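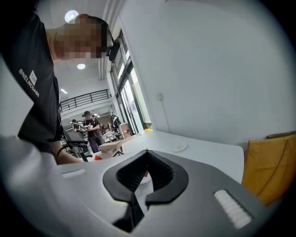
Isell Nimri 2 Linear Ceiling Light

Home > Lighting > Indoor Work Areas > Nimri series

Surface-mounted or suspended LED light for workshops, test rooms, packing areas and classrooms. Steel housing, white powder coat, opal diffuser. Supplied with driver, end caps and 2 mounting brackets. Lamps are built in and are not sold separately.

Overview

The Nimri 2 replaces the original Nimri, which has been discontinued. The housing is shallower and the driver now sits in its own tray, so it can be changed from below without taking the fixture off the ceiling. Bracket spacing is unchanged. Fixtures from the first series can be swapped one for one using the existing anchor holes, but the cable entry has moved from the center to the left end, and the supply cable may need to be extended.

Light is spread evenly along the full length of the diffuser. There are no visible points from the individual LEDs when viewed from normal working height. The opal diffuser is the standard part. A prismatic diffuser is available for rooms with screens, where reflected glare is more of a concern, and lowers total output slightly.

Specifications

Overall length: 1,617 mm
Housing: folded sheet steel, white
Diffuser: opal acrylic (standard), prismatic acrylic (option)
Color temperature: 4000 K or 5000 K, set at the factory
Dimming: 0-10 V
Mounting: surface, wire suspension, or rigid stem
Use: indoor, dry locations only
Cable entry: left end, knockout
Through wiring: yes

Layout and spacing

For general assembly and bench work, plan for an average of 1,000 lux at the work surface. Storage aisles and corridors need much less, and it is usually cheaper to dim the fixtures in those areas than to order a different model for them. Keeping one model across a building also keeps the spare parts list short.

Rows should run parallel to the long side of the benches, with the row set slightly forward of the seated position. A row directly behind the operator throws a shadow of the head and shoulders onto the work. Where benches stand back to back, place one row over each bench line. A single row over the gap between them leaves both front edges dim.

Wall and ceiling color has a large effect on the result. White or near-white walls return a good part of the light to the room. In rooms with dark walls or an open black ceiling, reduce the row spacing and recalculate. The layout file can be loaded into most lighting design programs and is sent on request. 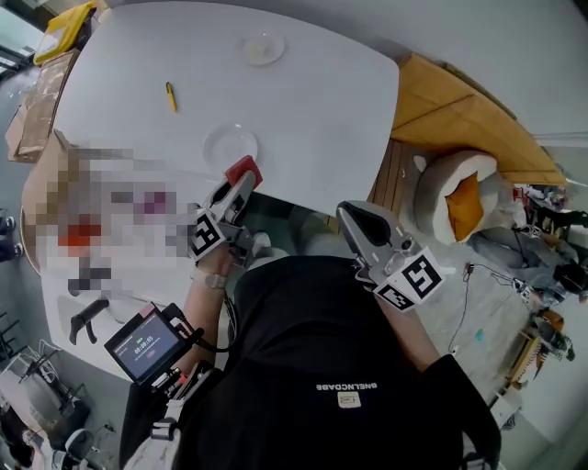 Measure light levels after dark or with the shades closed, with the fixtures at full output and warmed up. Place the meter flat on the surface and stand back before reading it. Take readings at the center and at each end of the bench, and record the lowest as well as the average. A low reading at one end usually means the row stops too soon. Adding a fixture at the end of the row corrects this better than raising the output of the whole row.

Installation notes

Disconnect power before opening the housing. Fix the brackets first, then hang the fixture from the safety cords while making the connections. The cords are rated for the weight of one fixture and must be left in place after installation.

When joining fixtures in a continuous row, remove the inner end caps and fit the Rekesach joining plate between housings. The plate aligns the diffusers and carries the ground connection. Do not rely on paint-to-paint contact for grounding.

Dimming wires should be kept apart from motor cables. Flicker at low settings is most often traced to a shared conduit or to reversed polarity on the control pair.

Care

Wipe the diffuser with a soft cloth and mild soapy water. Do not use alcohol or solvent cleaners on acrylic, as fine cracks may form near the clips. Let the fixture cool first.

Accessories and spare parts

Rekesach joining plate, with screws
Rurnov wire suspension kit, adjustable
Rurnov rigid stem kit
Prismatic diffuser, Nimri 2
Replacement driver tray, Nimri 2
End cap, white, left or right

Parts for the original Nimri are limited to remaining stock. The first-series diffuser does not fit the Nimri 2 housing.

Ordering

State color temperature, diffuser type and mounting method when ordering. Fixtures are packed 2 to a carton and are not split. Color temperature cannot be changed after delivery.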